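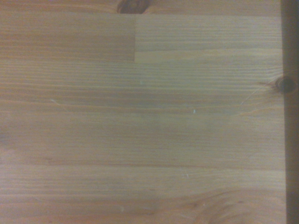
I caught Fiorella Zuccaro at her bench in Hikumstead, halfway through resizing a wedding band (her sixth that week!), and she kept filing while we talked. I asked what people get wrong about old rings.

"They never check the prongs," she told me. "They'll polish the stone for years and the claws are worn to nothing."

She'd just reset a sapphire for a customer who had nearly lost it – a two-hour job. Would she ever switch to casting? "Ask me in October," she said, and laughed.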